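Laundry Season at Pumska

If you walked past our workroom at any point in February, you probably heard a lot of cheering over a T-shirt. The folding project is properly under way, and we are having a great time with it!

Longtime readers will remember that last year's work was all hard things: cups, blocks, boxes with lids. A cup keeps its shape when you pick it up. A shirt does no such thing. Grab it an inch to the left and the whole thing hangs differently, and a sleeve you could see a moment ago has gone inside a fold somewhere. That's what makes clothing such a good subject for a learning system, and also why it needs so many more examples than the cups ever did.

The way we gather them is simple enough to explain at a bus stop. A person drives the two arms by hand through the whole job, start to finish, and the computer records what the cameras saw and how every joint moved. One complete run is one example. Then the garment gets dropped again, in a new heap, and we go around once more. No two heaps are alike, and we want it that way. In the first week we were being far too tidy about it, setting each piece down almost flat, and the first trained version was lovely with almost-flat clothes and hopeless with everything else. Now we toss them.

Each operator does a block of 20 runs and then swaps out. We tried longer blocks and the quality slid. You could see it in the recordings, with the grippers rushing the second grab and the hem ending up wherever it liked. Short blocks, a stretch, some water, and the next person takes over. Our best operators have a lovely unhurried style (it's a bit like watching someone ice a cake), and newcomers now spend their first session watching recordings before they touch the controls.

We keep the bad runs too, as long as they're labeled. A dropped corner followed by a calm recovery is worth a great deal to us, maybe more than a perfect run, because the system has to learn what to do when the cloth slips. The runs we throw out are the ones where the operator gave up halfway or where a camera lost its connection. There were 19 of those last month, nearly all of them cable trouble, and the cables have been rerouted.

The clothes pile has grown to eight kinds of garment. Slippery sports fabrics have become the favorite challenge around here. They slide, they bunch, and the trim curls under just when you think you've got hold of an edge. Cotton is easier to pinch, though thick cotton fights back at the fold. Jutier sent over a box of mixed sizes, which has been a huge help, and we'd love more children's sizes if anyone on this list is clearing out a closet. Stains are fine. Zippers are not, for now.

Labeling is moving along nicely at Neltenari, where each run gets split into stages: find an edge, first grip, second grip, spread, fold, set down. Last month the spread stage was being marked a beat too early, so we've agreed on a rule. It starts once both grippers have cloth. Anything labeled before the change is being checked again, and it's going faster than we feared.

Next up is the Tomaszewski room, where we'll repeat the whole set under different lighting and with a different work surface. Setup starts Monday, and if you'd like a turn at the controls, write your name on the sheet by the door. There are three open spots, and no experience is needed.

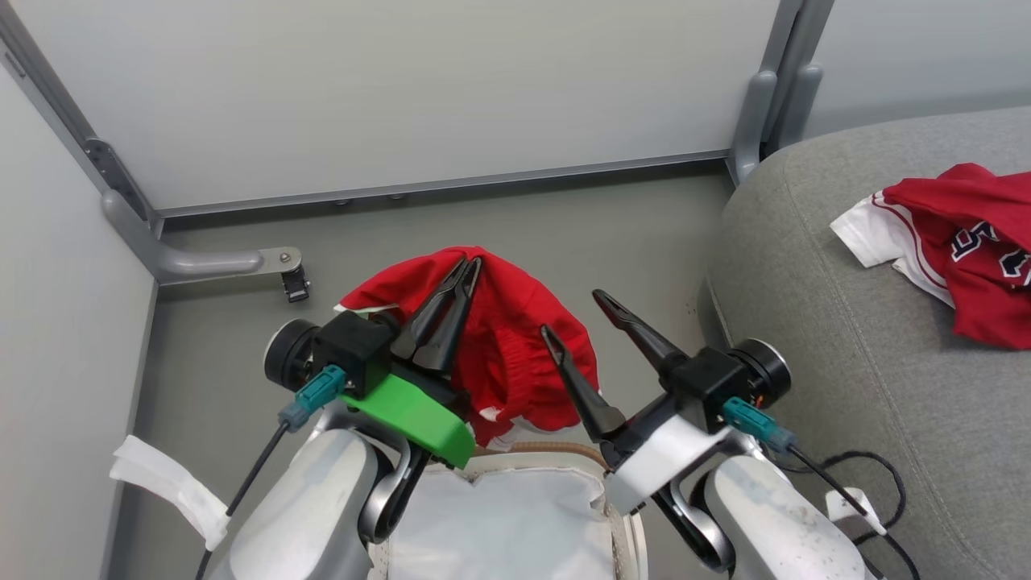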